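28/05/2018

Kitchen day four and I've finally stopped sneezing paint dust. Slept in till nearly eight, which felt like a holiday in itself, then had toast standing up at the sink with the radio going.

Ivone Figueiredo rang about the curtains while I was still in my dressing gown. She's got the grey fabric I liked, the one from Fletex, and she can do both windows plus the back door for $473, lining included. I said yes before she'd finished the sentence (I know, I know, I was going to get another quote). She's coming over from Grenwood to measure up and I've promised her a decent lunch, so that's me making the zucchini slice again.

## Money stuff

Budget was $2000 and I'm still under it, hooray! The paint was the big one. I went back to Nuttall for another roller and got talked into a nice angled brush as well. Sixty bucks gone, just like that, but the cutting-in around the cupboards looks so much better that I'm not even cross. Colour's lovely too, a sort of milky green that changes every time the sun moves.

## Curtains or no curtains

Had a cuppa mid-arvo and went off the whole curtain idea for a good ten minutes. The daylight's so pretty on pale timber, all those loopy bits in the grain, and part of me wants to leave the windows bare. Then I remembered what that room's like in February. Curtains it is.
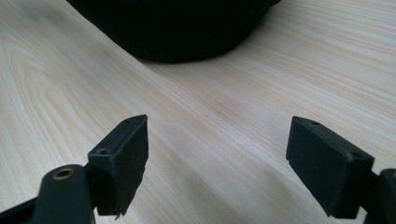

## Tomorrow

Second coat on the pantry door, ring Keltach about the tap, buy zucchinis. Also find the good tape measure, because the one in the drawer sticks at 6 feet and I'm not having Ivone see that.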